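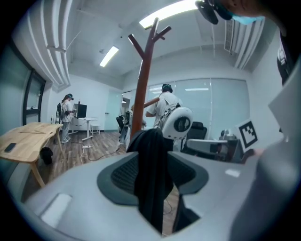

The Brorumard coat rack in reddish-brown wood, standing out in the middle of the floor.

Brorumard coat rack, from Tramitz
Reviewed by Adhiambo Wanyama

Our office went without a place for coats for two winters. Jackets ended up on chair backs and bags went under the tables, and some of them still do. In March we bought the Brorumard for $160, and it has been in daily use since.

It came in one long box with the post in two sections, the feet, the pegs and a bag of bolts. The hex key in the bag was a poor fit, so I used my own. Putting it together took me one coffee break. The pegs screw in by hand, and two of them needed a second turn after the first week. They have stayed tight since then.

The pegs sit at different heights and point in different directions, and that works well with heavy coats. On our old Dornent rack everything hung from one ring at the top and slid into a single lump. With this one, a long coat goes on an upper arm and a short jacket fits lower down without the two getting tangled. Thin hoods and loops are fine on all the pegs. A thick collar stays put best on the large lower peg.

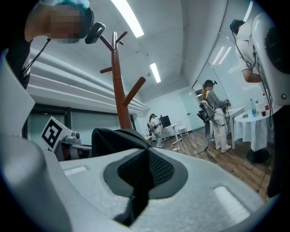

Upper part of the post. The two long arms angle out left and right, with shorter pegs below.

Stability is fair. Load one side with wet winter coats and the post leans – it has not gone over, but I would not let a child pull on it. Upendo Kirui, who sits closest, has taken to hanging her coat on whichever side is lighter. It does better on our hard floor than it did on the rug in the hallway, where it rocked.

The finish is even and wipes clean with a damp cloth. It has one small scratch near the base from the day we moved it, and the scratch shows pale against the red-brown.

Tramitz also sells an umbrella tray for the base. We did not buy it.

Good: peg spacing, easy assembly, finish
Not so good: hex key, leans when loaded unevenly
Rating: 4 out of 5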